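Home | Course outline | Week 1 | Week 2 | Week 3 | Week 4 | Reading | Contact

Making and Mending, Week 3
The working store: lasts, soles, small parts and the bins between them

Welcome back, and thank you for the state you left the benches in last week! This is the session I look forward to most, and I know how that sounds when the subject is shelving. Please bear with me. Once you have worked in a shoe room where everything has its place you will never want to work in the other sort, and the thinking carries over to any trade with small parts and awkward shapes in it.

The notes follow the order of the session, with a bit extra where we ran short of time in the other group.

1. What we are storing

A shoe workshop holds three sorts of thing, and they behave very differently on a shelf.

Forms. The last is the solid shape a shoe is built around. Lasts are tall, smooth, lopsided and top-heavy, and they roll. Traditional ones are beech or hornbeam, and modern ones are usually plastic. They come in pairs, and a pair that gets separated is as good as lost. I include under this heading anything else that is last-shaped: display forms, stretching forms, blanks that have yet to be shaped.

Flat goods. Soles, insoles, heel lifts, sheets of rubber and leather. "Flat" is generous. A cupped sole has a raised rim and a hollow inside, so it will nest badly with its neighbour and collect every stray tack in the building.

Small parts. Eyelets, rivets, discs, rods, brass fittings, toe plates, screws. These are the things you will spend your life looking for.

The Windport workshop, where some of you will do your placement, lists 1,696 separate items in its stock book. Two people work there. I find that thrilling -- two people, and either of them can put a hand on any one of those items while carrying on a conversation.

2. Shelf or bin?

The rule we use on this course is short. If you reach for it during a job, it goes on a shelf. If you fetch it before a job, it goes in a bin.

Try it out on your own bench before you argue with it (you will argue with it, every group does, and I enjoy it very much). Soles for the pair you are building: shelf. Soles for next month: bin. The form you are working on lives on the bench, and goes back to its bin when the pair is finished.

Open shelves want to be shallow. If you can put one row in front of another you will, and then the back row disappears. Where the shelf is deep and you can't change it, set soles out on the diagonal, one behind the other, so that a bit of each one shows. It looks fussy and it works beautifully. You can see at a glance how many you have and which is the odd one.

Bins want to be see-through, or nearly. A cloudy white plastic is fine. You don't need to read a label through it, only to know there are boxes in there and whether it is full. Inside the bin, cardboard boxes do the dividing. Keep the flaps on them. A box with its flaps cut off looks tidier for a week and then everything is in everything else.

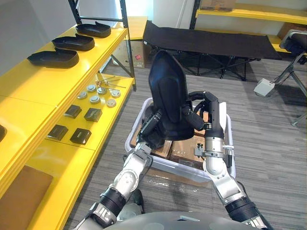

Theresia Baumgartner wondered whether boxes inside a bin weren't simply two lots of packaging, and whether a last wouldn't be happier hanging on a peg. She had worked in a room with pegs for years and could spot a missing pair from the doorway.

It's a lovely question and we spent a good while on it. Pegs are marvellous if your lasts are drilled for them and you own a long free wall. You get the air round them and you get that view from the doorway, which I envy. What you lose is the wall, and the ability to carry a week's work from one room to another in one go. Theresia's old room had no stairs. Ours has two flights. So: if you have the wall, try pegs, and come and tell me how you got on. For everyone else the boxed bin is a good friend.

3. Lowering a form into a bin

We practised this in pairs. It seems too simple to teach until you watch a room full of people do it eleven different ways.

Clear the top of the bin first. Loose bags and wrapping go to one side or out altogether, as a crumpled plastic bag is slippery under a heavy shape.

Take the form with both hands, one low and one high, on opposite sides. Hold it upright. The narrow end will want to swing, and the high hand is there to stop it.

Bring it over the rim and pause. Look where the bottom edge is going. Then lower it straight down into its space.

Let go with the low hand first.

If the form won't go, lift it out and move the boxes. Please don't wriggle it! Wriggling is how rims get cracked and how a good smooth surface picks up a scratch that will print itself on the lining of every shoe you make afterwards.

A word on the floor. Most of you will have bins on the floor at some point, and that's fine so long as they sit beside the shelf they belong to and leave you somewhere to stand. Carpet is kinder than concrete to anything you drop, and much worse for finding it again. I have spent a whole Sunday afternoon on my knees with a magnet, which picks up steel tacks splendidly and brass not at all.

4. Small parts

Small parts deserve their own shelf, low enough to look down on. Looking down is the whole secret. At eye level you see the front row and guess at the rest.

Group by shape first and by job second. I know the books say the opposite. But your hand knows a disc from a rod long before your head has remembered which job either of them belongs to, and shape is what you see when you are tired. So rods with rods, lying the same way, towards the back where they won't roll off. Round things in front of them, flat side down, with a little space between so that you can pick one up without nudging the next.

Leave things loose on an open shelf only while they are in use. A handful of discs set out in rows for the morning's work is good practice. The same discs at six in the evening should be in a lidded pot.

Pots: the Plerkero ones in the cupboard stack and the lids fit each other, so use those for now. The Mersha tins are prettier but there are three sizes of lid and they all look alike. Label the pot and leave the lid bare, or sooner or later you will have the right label on the wrong rivets.

5. Colour and light

We nearly ran out of time for this and it's such a pleasure, so here it is in full.

Most of what we handle is black, brown or grey. Black rubber on a dark shelf is invisible. Put the same sole on a pale or bright surface and you can see its whole outline, including any nick in the rim. Yellow is my favourite for this. It's cheerful on a dull October morning, and both black rubber and silver metal stand out against it. If you can't paint the shelf, line it with yellow card. It costs next to nothing and you can write on it.

For light, put the lamp in front of the shelf and a little to one side. Light from directly overhead leaves the lower shelf in the shadow of the upper one, and the lower shelf is where we have just put all the small things.

6. Stocktaking without tears

Do it by shelf, never by item. If you set out to find all the size 40 soles you will walk round the room four times. If you set out to write down everything on one shelf you will be done before your tea is cold, and the next shelf can be somebody else's.

The figures from the Brodine exercise, for those who were copying them down when I wiped the board:

Items in the book: 1,336
Items found on the shelves: 1,199

The gap is what I would like you to think about. A few were thrown away and never crossed off. Most were in the building the whole time, in the wrong box, and several were inside the hollow of a sole. Always tip up your soles.

7. For next week

Choose one shelf at home or at work, any shelf. A kitchen one is perfectly good. Write down everything on it, then sort the list into "reach for" and "fetch". Move the second lot into a bin or a box, live with it for a few days, and bring me both lists with notes on what annoyed you. The annoyances are the interesting part, so be generous with them.

Bring as well one object that you have never found a good place for. Last year's group brought a bicycle pump, a fish kettle and a very long shoehorn, and we housed two of them.

If you are on placement and can't make the session, leave your lists in the tray by the door before ten. Thin card and scissors will be provided, but bring your own knife if you have one you like.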